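Oct 31, 2024

The robotics club at Sugden should spend its first month on dull household jobs, and it should do them by hand. I have held this view since September, when our group started the Drodumari project with a mug stand and a pair of hand-held grippers.
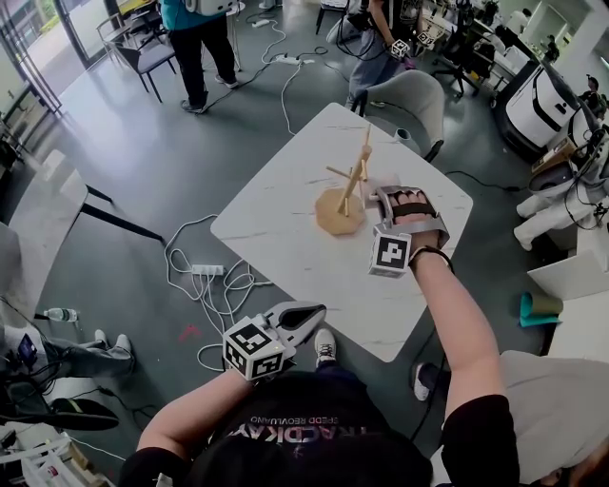
Thérèse Wong wrote back that students join to build machines, and that 200 tries at one cup will send half of them home. She may be right about some of them. I still think the ones who stay learn more about grasping than they would from a month of assembly.

A student who has worked a gripper knows how little it can feel. Wrist angle starts to matter. So does the order of the steps.

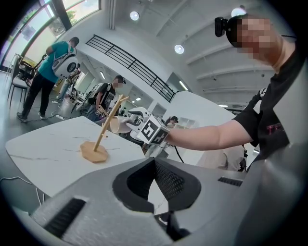 The club has logged 1039 tries and kept 961 of them. Deciding which ones to throw out took two long meetings, and I would count those as class time too. The Clirnow contest gives no points for any of this. I would like it to, even if that means dropping the speed round.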